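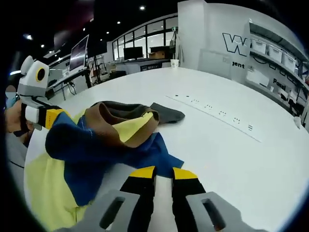

Moving a three-year-old up to the preschool room mid-year

My son turned three in June and his nursery in Huverbridge wants to move him up after the break. He still naps most days and the older room has no nap time. Can I ask them to wait?

Naledi Motaung
Tuesday, December 29, 2020

Adelmo Fontana
You can ask. Ours held the place for four weeks and charged us the younger room rate, 106 a week, until she moved. Get the date in writing - we had to chase it twice.

Tomomi Tanabe
Ask if he can do mornings in the new room first and go back after lunch to sleep. Check the staff ratio too, as it changes at three and they may need his old place for a younger child.

Trinidad Painemal
mine stopped napping the week he moved, went to bed at six instead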